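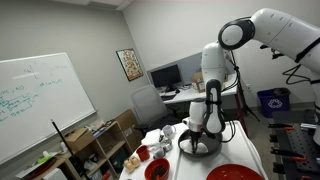
# 白桌子、红盘子，还有一间没收完的屋子

三月，周三下午搬的东西，晚上就开始写这页了，写得急，错字回头再改（大概率不改）。

本来想做成一个像样的图集，一张大图打头，下面每样东西配一两句。结果光是写桌上的东西就写了半天。先这样放着，后面的角落以后慢慢补。

屋子是和 Mocanu 那边合用的，编号 1283，门牌掉过一次，又粘回去的。茶歇、讨论、堆纸箱，全在这一间。

## 桌上

**红盘子**
大的那个，靠近桌子前边。Dudero 买的，一套里最大的一件。拿来装水果正好，装饼干显得寒酸。

**红碗**
深褐色的一粒一粒，看着像咖啡豆。碗和盘子都是红的，放白桌子上很提神，我喜欢这个搭配。

**小红杯**
就在红碗后面。个头小，喝水不过瘾，两口没了。量东西倒挺顺手，我在家就拿同款量米。

**四个小圆的**
米色，桌角边上，红碗左边。像鸡蛋，也像小面包。写到这里有点饿。

**深色圆托盘**
上面一张揉皱的白纸巾。托盘是 Altard 的老款，现在好像买不到了，用旧了也舍不得扔。纸巾用完请扔掉，说过好几遍了，再说一遍。

**白马克杯**
放得靠后。白杯子最容易拿错，建议大家在杯底写名字。Guido Gatti 的杯底写了三个字母，到现在没丢过。

**灰色陶瓷小件，和一个银色金属小东西**
在红杯子和托盘之间。陶瓷那个灰得很好看，灰色的东西我一直喜欢。银色那个太小，不乱猜了。

**叠好的白布**
桌子后面靠左。叠得比我好。擦桌子用白布容易显脏，但也正因为这样才知道该洗了，洗的时候别跟红围裙一起，有过教训，粉了一整批。

## 左边墙

**白板**
铝色边框，很大一块。青绿色的笔迹，淡了，公式、方框、涂涂改改，大部分认不出来。靠左能读出"VPS"三个字母。
要擦的话先在群里问一声。上次擦掉一块，有人念叨了 15 天。

**黑杆子**
白板下面斜靠着。先不动。

**木架子**
塞得很满。我的打算是：上层放书和本子，下层放杂物，中间留一格空的给临时的东西用。计划写了 12 条，做了两条，嗯。

**纸箱**
架子顶上一个，旁边还靠墙立着一个更高的。高的那种我一般留着，搬家时装灯、装海报筒都行。Wastatis 的回收点收纸箱，压平了再送，不压平人家不要。

**左下角那一小块**
绿色的东西挨着一个白色小瓶，再过来是一个红边的深色托盘。又是红边！这屋子跟红色过不去了。托盘我想挪去放杯子，杯垫就省了。

## 后墙

**海报**
装了框，橙红底子，上面一格一格的彩色小图。远看像一版邮票。屋里最热闹的一面就靠它撑着，要是哪天换掉我会有意见。

**书桌**
浅色桌面，深红桌腿，背后是灰色隔板。桌腿的红跟盘子的红不是一个红，暗一些，放在一起倒不打架。
灰隔板上钉便签很好用，图钉在我抽屉里，一盒 200 个，随便拿，别撒地上就行。

## 还没写的

- 杯子要不要统一换成红的，有人赞成有人反对，下周在说
- 架子最下面那层得蹲着收，找个腰好的人
- 咖啡喝完了的人负责补，老规矩
- 白布再买几块，尺寸照现在这块来

其他角落的图等收完再往上贴。想认领杯子的直接在页面底下留言，写清楚颜色和大小，光写"我那个杯子"的我真找不着。

另外纸箱周五前要是没人要，我就压平送走了。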